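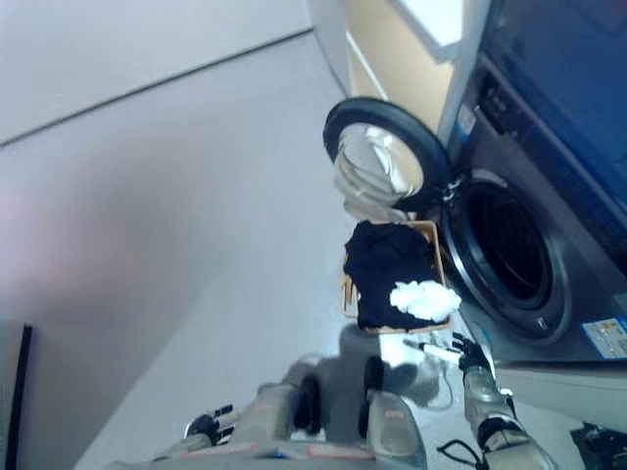
Visit to the Palledik laundry works, Buston

Reading time: 2 minutes

The Buston site washes hotel and clinic linen and runs a small test room for domestic machines. I visited on 6 Sep 2024 at the invitation of Virgilio Sison, who manages the water side of the plant.

Linen arrives in cages and is sorted by soil level before weighing. The main line is a tunnel washer with 17 compartments. Water runs against the direction of the linen, so the final rinse feeds the earlier stages. Sison gave the load per compartment as 49 kg dry weight. The press at the end forms each batch into a flat cake, which goes by belt to the dryers.

Rinse water passes through a drum filter and a heat exchanger. The exchanger was replaced in June with a plate unit from Omamlow. Incoming mains water now reaches the tank at 32 degrees. The old unit was still on a pallet by the loading bay, with heavy scale on the inlet side.

The test room compares detergent doses in front loaders. Cotton swatches are stained, washed, dried flat and read under a fixed lamp. Door seals are wiped between runs and the doors left open overnight. Results go to the Panganiban office, where dosing charts are drawn up.

Noise in the press area is high and ear defenders are issued at the gate. The visit took 2 hours. Parking is at the rear, past the boiler house.

Related items
Scale in plate heat exchangers
Panganiban dosing charts: revised layout
Notes from the Omamlow pump workshop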